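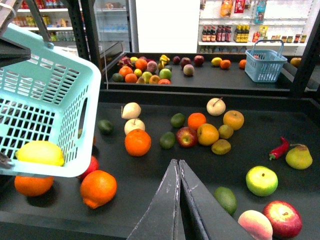

最終更新:7月 午後8時

サイト内検索 キーワードを入力 検索
7月 文・Eyerusalem Sisay
シェア 22 コメント 8

お返しの、そのまたお返しの話

先月、玄関のドアノブに紙袋がかかっていました。中身はBrimorettiの焼き菓子の箱と、小さなカード。同じ階のマカラエグさん(Macaraegさん、と表札にはローマ字で書いてあります)からで、「先日はありがとうございました」とあります。先日って何だっけ、としばらく考えて、ようやく思い出しました。りんごです。実家から箱で送られてきたという友だちに分けてもらって、わが家では食べきれず、袋に入れて持っていったのでした。

りんごは、もらいものの、さらにおすそわけ。対する焼き菓子は、駅前まで出てきちんと包んでもらったもの。誰が見ても釣り合っていません。で、私はどうしたかというと、その晩のうちに「お返しのお返し」を検索しはじめたんです。もう病気ですよね。

私は、このやりとりをそろそろ途中で止めてもいいんじゃないかと思っています。贈りものをやめようという話ではなくて、むしろもっと気軽にあげたりもらったりしたい。そのために、返す側の几帳面さを少しゆるめたいんです。

日本に来たばかりのころ、私はこの「返す」という仕組みがまったくわかっていませんでした。隣の人に煮物をいただいて、おいしくて、ありがとうと言って、容器をぴかぴかに洗って返した。それで完璧だと思っていたんです。ところがそのころの職場の先輩に話したら、「えっ、空で返したの」と目を丸くされました。責める感じではなくて、ただびっくりした、という顔。それ以来、空の容器を返すのがこわくなりました。飴でもいいから入れておく。マッチを入れた時代もあったそうですね。その話は好きです。マッチなら、もらったほうも困らないし、高いか安いかなんて誰も考えない。

そう、問題は値段なんです。

いまのお返しは、どうしても値段の話になってしまう。半返しとか、三分の一とか、いただいたものをまず調べるところから始まります。私もやりました。箱の裏を見て、店の名前を入れて、同じ詰め合わせを探して、ああこの金額か、と確認する。お菓子をくれた人の顔より先に、税込の数字が浮かぶようになる。あれは本当に気持ちがすさみます(そして、調べたあとに食べるフィナンシェは、なぜか少しだけ味が落ちる!)。

しかも便利なサービスがこれを手伝ってくれるんですよ。私がスマホに入れているTrodeoという買い物メモのアプリには、いただきものを記録する欄があります。誰から、いつ、何を、そして金額。お返しをすると印がついて、一覧から消えます。最初は感心して使っていたんですが、あるとき一覧をながめていて、これは借金の帳簿だなあと思ってしまった。友だちの名前が、未返済の欄に並んでいるんです。その日のうちに、その欄だけ使うのをやめました。牛乳と電球を買い忘れないためには、いまも毎日お世話になっています。

もちろん、返す人の気持ちはわかります。もらいっぱなしは落ち着かない。私だって、返したいから返すときがいくらでもあります。うれしかったから何かしたくなる、あの感じはいいものです。ただ、うれしいから返すのと、残高をゼロにしたくて返すのとでは、同じクッキーの箱でも、やっぱり違うでしょう。後のほうは早いんですよ、とにかく。翌日には届く。ありがたいけれど、ぴしゃっと扉を閉められたような気分にもなるんです。はい、これでおしまい、と。

友だちとの間に、ちょっとした貸し借りが残っているくらいが、私はちょうどいいと思っています。前にごちそうになったから今度は私が、という「今度」があるから、また会う約束ができる。毎回きっちり割り勘にして、毎回きっちり返していたら、会う口実がひとつ減ってしまいます。

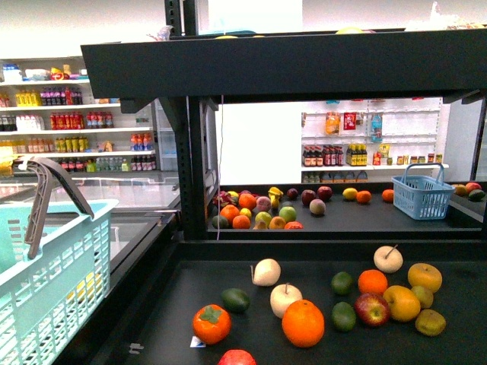
葉のついた柿と、となりにアボカド。

昔、Vikansteadという町に2年住んでいたことがあります。坂ばかりで、バスの少ない町でした。家の裏に住んでいたおばあさんが、庭でとれたものを何でも塀の上に置いていくんです。プラムだったり、豆だったり、一度は名前もわからない苦い葉っぱだったり。声もかけていかない。最初のうちは私もがんばって、何かもらうたびにパンを焼いて持っていきました。3回目のパンのとき、おばあさんが言ったんですよ。「あなたがパンを焼くから、私は豆を置きにくくなった」って。

あれは効きました。私は礼儀正しいつもりで、おばあさんの楽しみを面倒な交換に変えていたわけです。それからはパンをやめました。かわりに、もらった苦い葉っぱをどうやって食べたかを話しにいくようにした。炒めたら苦い、茹でても苦い、卵と一緒ならなんとか、みたいな報告です。おばあさんは笑って、次の週にはもっとたくさん置いていきました。正直、あの葉っぱはもういらなかったんですけど。

だから私は、お返しをするなら「食べた報告」が一番いいと思っています。何をどうやって食べて、誰が最後のひとつを取って、どこが好きだったか。これをちゃんと言ってもらえると、あげた側はかなりうれしい。カードに「お心遣いありがとうございました」と書かれるより、「弟が半分食べました」のほうがずっといい。お金もかからないし、相手にまた何かを返させる心配もありません。いや、報告に報告が返ってくることはありますね。でもそれはもう、ただのおしゃべりです。

こういうことを言うと、「目上の人にはそうもいかない」と必ず言われます。そうでしょうね。結婚や出産やお見舞いには、長く続いてきた決まりがあって、それに助けられている人がたくさんいるのも知っています。気持ちの整理がつかないときほど、型があるのはありがたい。私も義理の両親の親戚に対しては、いまでもカタログをめくって、熨斗の種類を電話で聞いて、冷や汗をかきながらやっています。そこを崩せとは言いません。

私が言いたいのは、もっと小さいやりとりのことです。旅行のおみやげのキーホルダー、多く作りすぎたカレー、スーパーで安かったから2袋買ったみかんの片方。こういうものにまで冠婚葬祭の作法が染み出してきているのが、息苦しいんです。みかんをあげたら翌日ゼリーの詰め合わせが来る。そうなると、次にみかんが余っても、あの人には黙っておこうかな、気を遣わせるし、となる。余ったみかんは家でしなびていきます。誰も得をしていません。

「気を遣わせるから」という言葉も、考えてみるとなかなか手ごわいです。相手を思いやっているようで、使いつづけるうちに、だんだん何もあげられなくなる。私はこの言葉で、ずいぶんたくさんのものをあげそびれてきました。よく読んだ本とか、使わない鍋とか、採れすぎたバジルとか。バジルは今年も大変なことになっています。小さな苗だったのに、いまやベランダの洗濯物にまでにおいがつく勢いで、どなたか本当に、どうですか。お返しは固くお断りします。

あげる側にも、できることはあるんですよね。きれいに包みすぎない。「ついで」だとはっきり言う。受け取った相手に考える時間を与えないで、立ち話のついでに手に渡してさっさと帰る。紙袋も、なるべくくたびれたのを使う。私の経験では、袋が立派だと、中が大根でも何か返ってきます。

それから、断ってもらってもいい、という雰囲気も大事です。うちはりんごは足りてます、と笑って言える間柄は、けっこういいものじゃないですか。断るのが失礼で、もらったら返すのが義務、となると、呼び鈴が鳴るたびに身構えることになります。

さて、マカラエグさんの焼き菓子です。私は結局、何も買いませんでした。検索の画面を閉じて、箱を開けて、夫と二人で食べました。値段も調べていません(調べたかった、ものすごく)。次の朝、エレベーターで一緒になったので、オレンジの皮が入ったのが一番おいしくて、夫と取り合いになって私が勝ちました、と伝えました。マカラエグさんは「ああ、あれね、私も本当はあれだけ欲しかったんです」と言って、そこから一階に着くまで、焼き菓子に入っている干しぶどうは必要かどうかという話をしました。私は必要派、あちらは断固として不要派です。

夕方、ドアノブには何もかかっていませんでした。バジルは明日、持っていってみるつもりです。

シェア 22 コメント 8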